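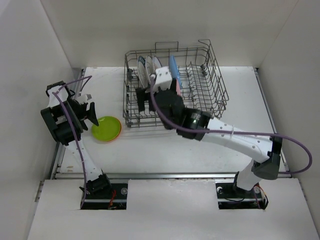
Drying by Air: What We Learned in the Shared Kitchen

In the last newsletter we promised to write more on the shared kitchen in the Lurnau house, and many members asked first of all for the dishes. So this item is for the dishes, and mostly for the water that stays on them after washing.

When the kitchen opened in March, we had a drawer full of cotton towels. The idea was that each person washes, dries with a towel and puts everything back in the cupboard. It worked well in the first weeks. Then the towels were wet by noon, and the people who cooked in the evening had to dry their plates with a cloth that was already used by many others. A damp towel that hangs in a warm room gets a smell very quickly, and this smell goes also to the glasses.

We talked about it at the spring meeting and decided to dry by air wherever it is possible. The towels are still in the drawer, but now they are for hands and for the big pots. I want to share what we changed, because the members of the Jandimia house are now planning their own kitchen and they have asked us for advice.

The rinse

The most important step comes before the rack. If soap stays on a plate, it dries there and leaves a gray film, and then somebody believes that the plate is dirty and washes it again. We rinse with hot water, as hot as the hands can accept, and we let each piece drip over the sink for a moment. Hot plates dry much faster than cold ones. In the house at Lurnau the water is quite hard, so the glasses had white spots in the beginning. A spoon of white vinegar in the last bowl of rinse water has helped with this.

How to place things

Plates should stand, with some space between them. Two plates which touch each other will still be wet there the next morning. Bowls are more difficult. If you put them flat with the opening down, the steam cannot leave, so we lean them a little to one side. Cups go the same way. For forks and spoons we use a tall cup with holes in the bottom, handles down, and knives with a sharp point go handles up.

Wooden spoons and cutting boards should never lie flat while they are wet. One of our boards was left on the counter in April, and it bent so much that it now moves like a rocking chair when you cut bread on it. Stand the boards on the long side and leave air on both faces.

The rack itself

A rack needs care also. Once a week we take ours to the sink and brush the corners with baking soda and warm water, and we look at the places where the wires meet. If there is a brown point, rust has started. It can be rubbed away with half a lemon and some salt when it is still small. Please do not use the rough steel sponge, it makes scratches and the rust comes back sooner.

Under a rack the water collects, and it is easy to forget it. Whoever closes the kitchen in the evening should lift the rack and wipe the counter under it.

Emptying

Here we had the longest discussion. Some members like to leave their things until they cook again, and I understand this, but 30 people use the kitchen and there is no place for everybody's breakfast cup until dinner. The rule is now that the rack is empty at 7 in the evening. What is dry goes to the cupboard, no matter who used it. What is still wet can be dried with a fresh towel.

Since this rule started, the mood in the evening has become better. It also happens less that a plate is missing — in winter we found a whole pile of them in the room with the piano.

Costs

For members who like to see numbers: we spent 163 euros on the changes. Of this, 66 euros went for new towels, and the rest was for the rack, the brushes and a small shelf next to the window. The money came from the summer fair in Arriaga, where our cake table did very well. We are also washing fewer towels now, so the machine in the cellar is free more often for bed sheets.

A request

The kitchen in the Navham house has a window that opens directly over the sink, and they say that their dishes are dry in the time of one coffee. We have no such window. If a member knows a good small fan which is not too loud, please write a note in the kitchen book. The next item in this series will be on the refrigerator, and on labels for the food inside it.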